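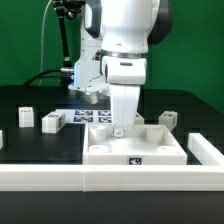
Fig. 1. Assembly bench: arm, tray and marked parts.

Week 9: Can it do the job yet?

Read the Kisetti chapter first. The claim under review is that general-purpose arms are "ready for light assembly and basic housework." My position going in is that they aren't, and that the evidence offered usually answers an easier question than the one on the label.

Start with what the bench gives the machine for free. Parts carry printed square markers. The backdrop is plain green, the table is black, and a rail runs along the front. Now think of your kitchen drawer. A claim about chores has to survive the drawer.

Terms for today:
Cycle: one full attempt, pick to release.
Intervention: any time a person touches the parts or the controls. Vendors define this loosely. We don't.
Recovery: the machine notices a miss and fixes it alone.

The Markivden brochure reports almost 1000 cycles. It gives no intervention count and says nothing on recovery. Treat the number as advertising until you see the log.

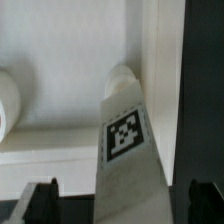 Priedītis objects that I am asking too much too early: shop floors are full of fixtures and labels already, so a marked part is a fair test for a factory, and only the housework claim should be thrown out. I grant half of that. Factories do pay for fixtures. They also pay for the person who sets them up, and that cost is missing from the chapter's table.

Close-up work deserves its own line in your notes. Getting two fingers on either side of a block is one problem. Seating a part where it belongs is another, and the reading lumps them together.

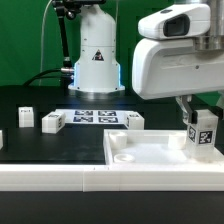

Kerby wrote in the margin of last year's handout that speed hardly matters at home, where a machine could take all night over the dishes as long as none got broken. Fair, but then breakage is the figure to report, and the chapter leaves it out.

For Monday: pick one chore you did this week. Write down every step, including the ones you did without looking. 800 words, 12 point type.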